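Prunis: new-build listings from Civalport

Version of October 2021

Prunis is a set of 290 sales listings for new-build flats and houses in Civalport, with the claims in each one marked up by hand. It was put together to answer a modest question: when a developer says a kitchen is "fully equipped", what, if anything, are you getting? The answer is in the column called kitchen_equipped, and it will not cheer you up.

The listings cover 77 developments, with up to seven listings from any one of them. Without that cap, half the set would have been the same paragraph about sea breezes with a different number of bedrooms.

What is in each record

listing_id: an arbitrary string. Don't try to sort by it.
development: the name of the development, as the seller spells it. Where the seller spells it two ways, the first wins.
text: the full description in English, capital letters and exclamation marks left alone.
bedrooms: a whole number. "Two plus study" is two. "Two plus possibility" is also two.
area_built and area_usable: square metres. The gap between them is usually a staircase.
terrace: yes, no or implied.
finishes: a list of material and surface terms, explained in the next section.
view: what the listing says can be seen, and from where, if it says.
adjectives: drawn from a closed list of 71. "Luminous" has its own flag so that you can filter it out.

How finishes are labelled

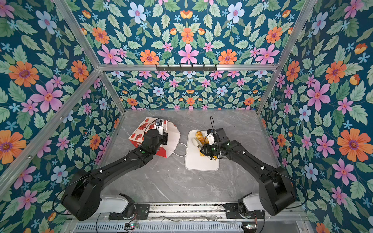

The finishes column takes the most work and causes the most argument. The rule is that we label what the words commit the seller to, and estate language is very good at committing to nothing. "Marble" is labelled marble. "Marble-style", "marble-inspired" and "with the elegance of marble" are all labelled patterned, the same as we would put for the pale grey surface with the faint veining here, because a veined look is all that has been promised. Walls follow the same rule. Most listings say "smooth white paint" and leave it there, so there is a wallcovering value that hardly gets used, and not one listing in the set offers anything as cheerful as big orange daisies on dark teal. If you are writing for a developer, consider it.

Where a listing mentions a finish twice and contradicts itself, both labels are kept and conflict is set to yes. Please don't resolve these automatically. Oak floors that turn into porcelain by the third paragraph are a finding.

Collection and cleaning

Texts were copied from public sales pages by hand and passed through Jirer, our small clean-up script, which strips phone numbers, agents' names, repeated footers and the line asking you to hurry. Jirer once also stripped the word "garage" from everything. That has been fixed, and the affected records were copied again from scratch.

Prices were collected and then dropped. Most were "from" prices for a single ground-floor unit facing the bins, and leaving them in made every chart look like a bargain.
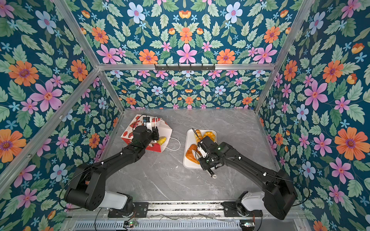
Splits

The full set comes as one file, prunis_all. There is also Malý, a small subset for people who want to check that their code runs before they commit an afternoon to it. Malý keeps the awkward cases on purpose: the listing written entirely in the future conditional, the one that describes the showroom instead of the flat, and the one that is mostly about golf.

There is no official test split. If you make one, divide it by development and keep all the listings from one building on the same side. Developers reuse text freely, and a model that has seen the penthouse brochure already knows what the ground floor is going to say.

Agreement between labellers

Every record was labelled twice. Bedrooms gave no trouble. Terraces gave a little, owing to the "Juliet terrace", which we decided was a window. The view column was worst. "Sea views" was easy enough, but "views towards the sea" needed a meeting, and "oriented to the sea" needed a second one with biscuits. 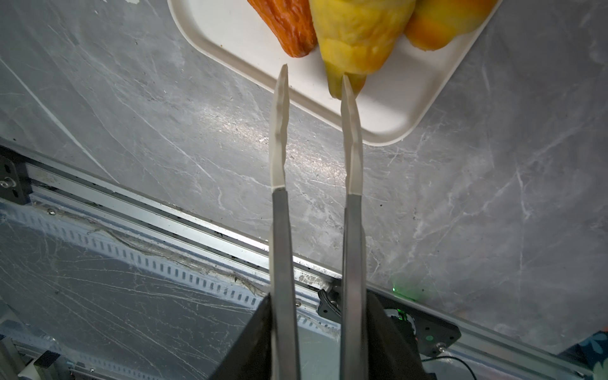 Gripper tips at a white tray, with a yellow vegetable on it.

The outcome of those meetings is in the notes file, which is longer than it should be. In short, a view counts as claimed when the listing says you can see something from inside the home or from its own terrace. Communal roofs don't count. Nor does standing on anything.

Kitchens were second worst. We settled on three values:

fitted: cupboards and a worktop are mentioned
equipped: at least one appliance is named
ready: the word "ready" is used and no further evidence is given

Ready is the largest group by some distance, and readers may be tempted to fold it into equipped.
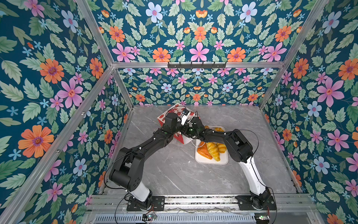
Resist this. A good many of the "ready" kitchens turn up again further down the same text as "pre-installation for appliances", meaning a socket. The two labels were kept apart for that reason, and merging them makes the whole set look far better furnished than it is.

Known problems

Translated listings are mixed in with ones written in English, and we have no reliable way of telling which is which. "Lounge of generous day" could be either.

Developments sold out before collection are missing, so the set leans towards homes that took longer to shift. Read the enthusiasm accordingly.

The parking column was withdrawn in this version. It may return in December if we can agree what a "space option" is.

Uses we would rather you avoided

Please don't use Prunis to estimate prices, to judge whether a given building is any good, or to generate more listings. There are enough.

Corrections

Send the listing_id, the column and the value you think it should have. If it concerns the view column, please read the notes file first, all of it, and then decide whether you still want to send it.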